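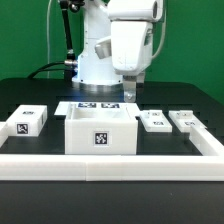
*Open-top box, thick walls, one marker centered on the front.*

# Mark the front, then mark the top

By Nayeli Rengifo

Most storage is labeled in one place, and usually it's the wrong one. A bin gets a label on the lid, and then somebody stacks another bin on it. A drawer gets a label inside, where you can read it only after you've opened the drawer. I have worked around parts, boxes and shelves for 18 years, and I think the front face should always come first and the top second.

I started holding this view firmly in January, when we moved the Stillau stockroom across the hall. We had 325 boxes. The ones with a mark on the front went onto the new shelves in a morning. The rest took until Thursday, and a good share of that was people lifting boxes down to look at the tops of them.

Marking two faces costs very little. It's a second sticker, or a second pass on the printer if the label is part of the box. People object that it looks busy. It does, a little. I would still take a busy box over one I have to turn around.

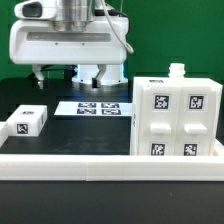
The same goes for furniture with drawers. If a cabinet has two tall fronts side by side, each one needs its own mark, and a single sign over the pair doesn't do the job. Once one drawer is out, the sign could refer to either. Marks should also sit clear of the handles, so a hand on the handle doesn't cover them.

Hamidreza Naseri, who ran the stockroom before me, disagrees about nearly all of this. He thinks a drawer should be learned. Open it enough times and you know what's in it, and the label becomes clutter. That worked for him, in a room he had run for years. It doesn't work for someone on a second shift who was sent over from Taipe to cover.

I'm less strict about lids. An open box on a table is fine if it's in use that day. You can see into it and you can get a hand in. Thick walls help, too, because a thin-walled box bows when it's full and the label peels at the corners.

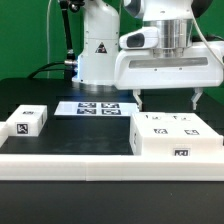
**Does every box need the same size of label?**

Use one size for the fronts and a smaller one for the tops if space is short. What matters more is that the label is square to the edge and in the same spot each time.

I would add plain white to that. We tried colored bins from Givau and had four shades of blue by the end of the order, each of which meant something different depending on who you asked. Black print on white has no such trouble, and a replacement bought later will match.

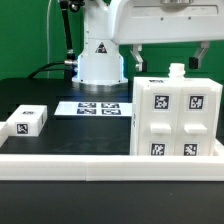
**Trindari | Stores and Fixtures Team**

One last point, on edges. A low rail along the front of a work surface is worth the space it takes. Small pieces stay on the table, and people stop parking their coffee on the strip closest to them. Ours is screwed down at both ends. I'd like one on every bench in the building, and I've put in the request.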